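June 2021, Ostcombe, bench 2

Cup handling, dark glass, filled. Gripped high on the body and tilted, base held just clear of the table.

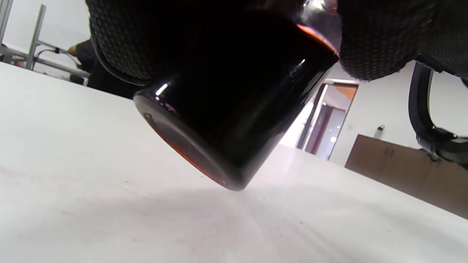
## Changes to the work

Table staff used to carry and pour. On the Seson job they now demonstrate by hand and check logs: 2,737 entries so far, 16 rejected. Gloves on for a full block, hands together at the near edge between takes.
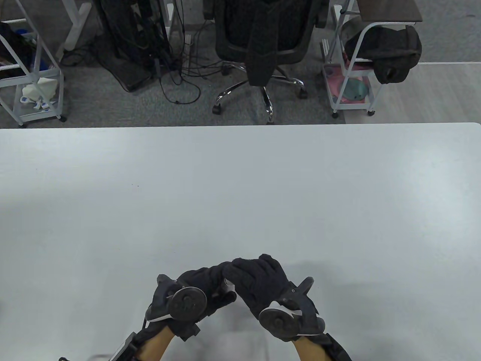 Blocks cut to 22 minutes after complaints of sore wrists. Rota for six people to be redone before Gremska starts in September.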